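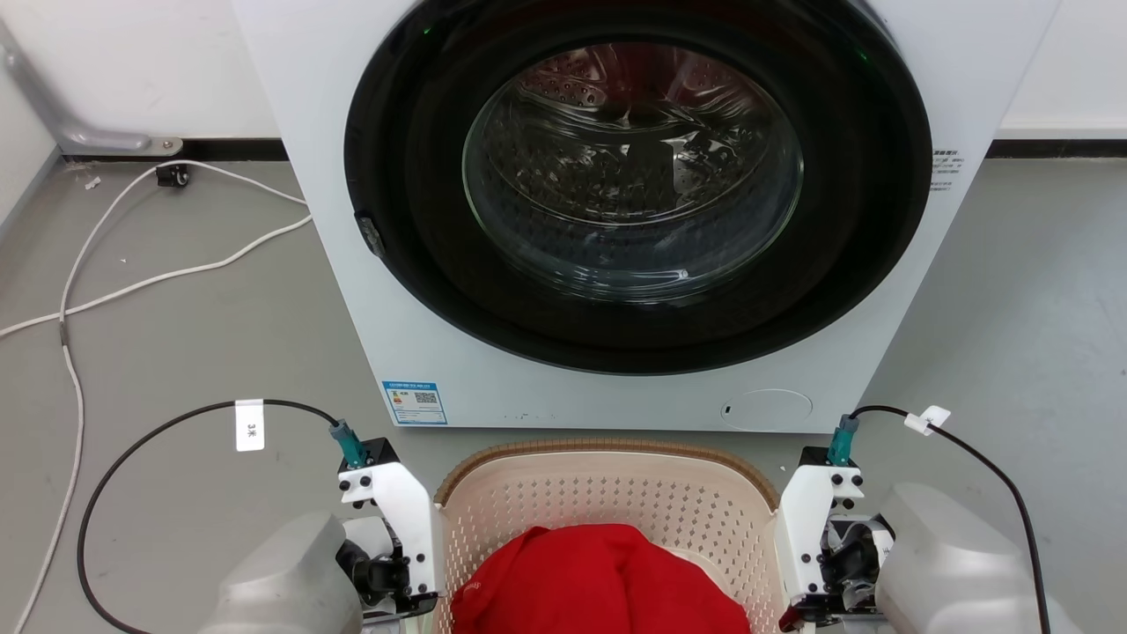 Acta de la reunión ordinaria del grupo de camisetas y materiales solidarios
Asociación Trevholm de familias por la dislexia
28/03/2022

Asistentes: Hadiza Nwachukwu (preside), Bello Wike, Folasade Usman, Chinyere Akinola y Onyekachi Odukoya, que toma nota de lo hablado.
Lugar: sala pequeña de la sede, planta baja.

1. Bienvenida y lectura del acta anterior

Hadiza abre la reunión dando las gracias a todos por venir, y en especial a Chinyere, que vuelve con nosotros después de unos meses dedicada a su recién nacido (¡enhorabuena otra vez, y gracias por las galletas!). Se lee el acta de enero y se aprueba con una sola corrección: donde decía que las bolsas de tela se venderían en la biblioteca, debe decir que se venderían en el centro cultural. Folasade pide que conste que ella lo dijo bien y que la confusión fue de quien escribe, y quien escribe lo reconoce con mucho gusto.

2. Diseño de la camiseta de este año

Es el punto que más tiempo nos ocupó, como ya imaginábamos todos. Chinyere trajo impresos los tres bocetos que habían quedado pendientes y los fuimos pasando por la mesa. El primero lleva unas letras que bailan y se dan la vuelta; el segundo, un libro abierto del que sale un pájaro; el tercero, únicamente la frase «Leo a mi manera» en letra grande, sobre fondo liso.

Bello explica que el primer boceto le resulta simpático, pero que su hija mayor, al verlo en casa, le dijo que estaba un poco cansada de que siempre se dibujaran las letras del revés, como si eso fuera lo único que le pasa. A varios nos hizo pensar el comentario y hablamos un buen rato de ello. Folasade recuerda que hace dos campañas usamos un dibujo parecido y que hubo familias a las que les gustó mucho, y cree que no conviene descartarlo para siempre, aunque este año prefiere probar otra cosa. Hadiza opina que la frase sola es la que mejor se lee de lejos, y que en una marcha o en una feria eso se agradece.

Chinyere propone combinar el segundo y el tercero: la frase delante, en el pecho, y el pájaro pequeño en la espalda, justo debajo del cuello. La idea gusta a todos y se aprueba por unanimidad. Queda pendiente que ella ajuste el tipo de letra, que debe ser sin remates y con buena separación, y que nos envíe la versión definitiva.

Sobre el color, se acuerda un azul verdoso para adultos y un amarillo cálido para la talla infantil. Onyekachi defendió el naranja con todo el entusiasmo del que fue capaz y perdió la votación por cuatro a uno.

3. Presupuestos recibidos

Folasade presenta las dos ofertas que ha conseguido. Gremico ofrece camiseta de algodón con estampación en serigrafía y un pedido mínimo de 500 unidades. Losimeck acepta pedidos más pequeños, aunque cada prenda sale más cara y la segunda cara impresa se cobra aparte. Las dos empresas han contestado con mucha amabilidad y han mandado muestras, que pudimos tocar y estirar a gusto.

La tela de Gremico nos pareció algo más gruesa y más agradable al tacto. Bello advierte, con razón, que muchos de nuestros chicos son sensibles a las costuras y a las etiquetas, y pregunta si habría posibilidad de que la talla fuera impresa en la propia tela. Folasade no lo sabe, lo preguntará a las dos empresas antes de firmar nada.

Se debate si nos atrevemos con un pedido tan grande. Hadiza recuerda que el año pasado nos quedamos sin tallas medianas a mitad de la feria y que hubo que apuntar nombres en una libreta. Chinyere es más prudente y teme que terminemos con cajas en el pasillo hasta el verano siguiente. Después de darle bastantes vueltas, se acuerda encargar las 500 a Gremico, siempre que confirmen el asunto de la etiqueta, y ofrecer una parte por adelantado a los colegios con los que ya colaboramos. Si la respuesta fuera negativa, Folasade consultará de nuevo al grupo por correo y no hará falta convocar otra reunión.

4. Precio de venta

Se mantiene el precio del año pasado para las familias socias. Para el público general se sube un euro, que irá íntegro al fondo de las becas de refuerzo lector. Bello pregunta si deberíamos tener una tarifa para hermanos, y se acepta su propuesta: a partir de la tercera camiseta de la misma familia se aplicará el precio de socio aunque no lo sean.

5. Otros artículos

Además de las camisetas, se habló de las bolsas, las chapas y los marcapáginas.

Bolsas de tela: quedan 20 de la tirada anterior. No se encargan más hasta que se vendan.

Chapas: se agotaron. Chinyere se ofrece a preparar un dibujo nuevo con el mismo pájaro de la camiseta, para que todo vaya a juego.

Marcapáginas: la papelería Rizk nos regala otra vez la cartulina, gesto que agradecemos de corazón. Hadiza escribirá una carta de agradecimiento y pide que la firmemos todos la próxima vez que pasemos por la sede. Los niños del taller de lectura decorarán el reverso, como ya hicieron en Navidad con tanto éxito.

Tazas: Onyekachi las propone y el grupo prefiere esperar, por lo mucho que pesan y lo poco que nos cabe en el maletero de Bello.

6. Puesto en la feria de asociaciones

Tenemos confirmada una mesa de 3 metros, en la fila de la entrada. Hadiza ha pedido que nos pongan cerca de un enchufe para el altavoz de los audiolibros. Los turnos quedan así:

Montaje: Bello y Onyekachi.
Primer turno de la mañana: Hadiza y Folasade.
Segundo turno de la mañana: Chinyere y Bello.
Tarde: Folasade y Onyekachi.
Recogida: todos los que puedan quedarse, y cuantos más mejor.

Hacen falta 8 personas más para repartir folletos por el recinto. Se mandará un mensaje a las familias, con letra grande y frases cortas, y también en audio, que nos lo han pedido varias veces y siempre se nos olvida. Folasade lo grabará ella misma.

7. Ruegos y preguntas

Bello pide que el formulario de pedidos tenga menos casillas. El último era larguísimo y varias madres le llamaron por teléfono para que se lo rellenara él. Chinyere se compromete a dejarlo en una página, con el dibujo de cada talla al lado.

Folasade pregunta si se van a hacer fotos con las camisetas puestas para la página web. Se acuerda que sí, con autorización firmada en el caso de los menores.

Hadiza transmite el saludo de las maestras del aula de apoyo, que llevaron nuestra camiseta a la excursión del trimestre y dicen que la gente se les acercaba a preguntar. Nos alegró muchísimo escucharlo.

8. Tareas pendientes

Chinyere: versión final de la camiseta, dibujo de la chapa y formulario.
Folasade: consulta sobre la etiqueta, encargo a Gremico y mensaje en audio.
Hadiza: carta a Rizk y contacto con los colegios.
Bello: caja de cambio, mantel y transporte.
Onyekachi: acta, lista de voluntarios y recuento de las chapas sueltas que aparecieron en el armario.

La próxima reunión se convocará en cuanto llegue la prueba de impresión. Hadiza levanta la sesión y nos quedamos un ratito más terminando las galletas.

Onyekachi Odukoya
Secretaría del grupo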